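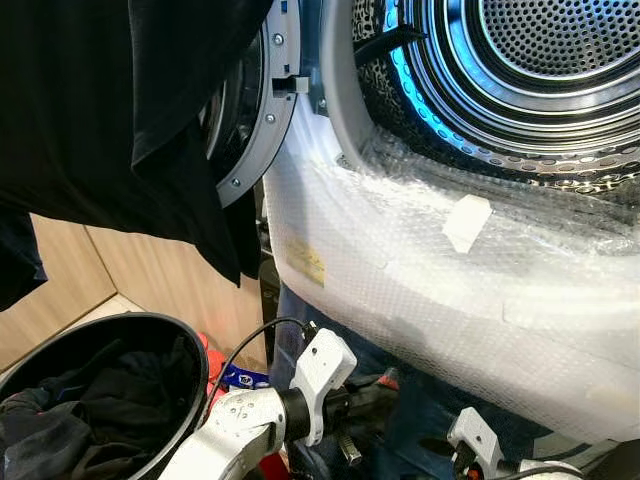
Yaryna Sydorenko wrote in last week to ask why her laundry program works perfectly in the planner and then drops every third sock in real life, and whether she ought to start again from scratch. Please don't, Yaryna! I had just the same trouble, and most of it came down to a few settings. So, my tips for loading software, in no order at all.

Dark washes are the hard ones. Black jeans, black tops and a black basket all melt into one blob as far as the segmentation is concerned, and it'll happily try to pick up the basket. I ask for the nearest high point in the pile instead of a whole garment – depth is far kinder than colour here. Fix the basket rim in the map as a no-go ring while you're at it.

Shiny drums are next. All those little holes and the bare steel give you depth readings from somewhere behind the back wall. Throw away anything deeper than the drum you measured with a tape (yes, a real tape) and fill the rest in with a plain cylinder. Bubble wrap on the front panel sparkles in much the same way, so I model the panel as a flat box a bit fatter than it really is.

Put the door in the planner as its own object, with its own angle. I left mine out until June and the planner kept finding lovely short routes straight through it.

Go slowly over the rubber seal. I use 5 waypoints from basket to drum, the last two at a crawl, and the let-go point is well past the lip. If a sleeve is still trailing, the program goes back for the sleeve before it fetches anything new.

Save your failed grasps! I've got 297 of them in a folder called Joko, sorted by fabric, and I replay the lot whenever I change the grasp code. It takes nearly 8 minutes, so I put the kettle on.

Orysia Skoryk has asked about folding. I've got as far as tea towels, Orysia, and the notes for those are going up next.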